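Subject: Re: [manip-practice] Draft 3, section 5: success criteria for pick and place

On the Trerau list, the section 5 editor wrote:

> A trial counts as a success when the object is lifted clear and held for 5 seconds. Labs should run 40 trials per object and report the rate. Listia and Vinder have both agreed to this wording.

Two labs agreeing on it doesn't make it a good rule. "Held" is doing all the work in that sentence, and the draft never defines it. Take our own setup with a brick and a plate:

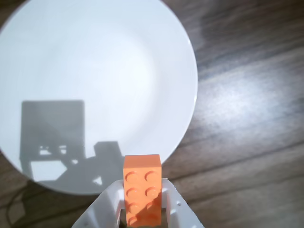
*Orange 2×4 brick, upright between the two fingers, plate behind.*

Is that a success? Under draft 3 I could score it either way. If the task is "pick up," maybe. If the task is "place on the plate," the pose matters, and the draft doesn't mention pose at all.

The lighting clause bothers me too. It asks for "even illumination," yet look at the gripper's shadow on that plate. Do we throw the trial out? Who decides, and before or after seeing the score?

I'd vote no until 5.2 says what pose counts and who makes the call. The Namboodiri wording from February at least tried.

– section 8 reviewer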